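Planning the Money Before You Buy a Laundry Folding Machine

Many people ask me which folding robot they should buy for home. I always answer that first they should write a budget, and only after this look at the shops.

Start with your own laundry. For 2 weeks, write down what you fold and how long it takes you. In my house it was mostly T-shirts and towels, so I didn't need a model that can do bed sheets. The Homonar I was looking at costs more for this function, and I would pay for nothing.

Next, plan for the small parts. I keep 200 dollars a year for finger pads, cables and one repair visit. Ask the seller for the price of each part in writing.

Measure also the place where the work will be done. A bed is wide enough for a shirt, but it is soft, and a seller may promise results only for a hard table. A good table is another 100 dollars.

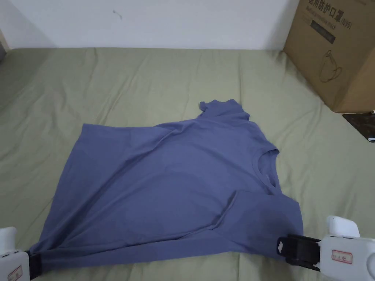
Áine Hennessy wrote to me that I forgot the cost of waiting. Her Meireles order came six months late, and the price of the service plan went up in the meantime. She now asks for a fixed price until delivery.

I agree with her, and I added a line for this in my own table. If you can, rent for one month before you pay the full sum. August is a good time to ask, when the rental shops are quiet.

Toàn Trịnh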